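Windumstead Reading Room, monthly walk-round
20 Aug 2023, checked by Wai-kit Yip

Front door: closer slow, latches OK. Pass.
Exit sign, rear: lit. Test button sticks, push hard.
Extinguisher 2912: gauge in green, pin in, tag signed March. Pass.
Extinguisher by kitchen: bracket loose, needs longer screws. FAIL, told Ho.
Smoke alarms: all sounded. Hallway one is faint, try new battery.
Outlets: cover plate cracked behind the copier. Tape on it for now, not a fix. FAIL
Extension cords: one still run under the mat at the desk. Asked for it to be moved last time too. FAIL

Tables and chairs: checked for wobble, splinters, loose edges. Pikwood tables all OK. One chair with a split seat, pulled and put in the storage closet. Dont put it back out.
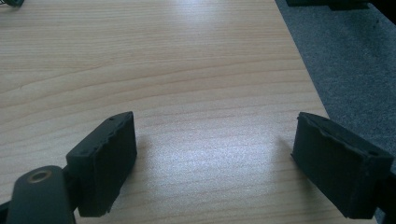

Tabletop and edge, gray carpet past it. Glare from overhead lights.

Carpet: seam lifting near the book drop, trip hazzard. Needs glue or a strip. FAIL
Lights: diffuser missing in restroom. Bulbs there are 4000, rest of the building is 3000, match them when reordering.
First aid kit: low on gauze, no burn gel. Eyewash in date.
Back steps: handrail solid. Leaves on treads, swept.

Open items: 5. Hadov to quote on the carpet and the outlet.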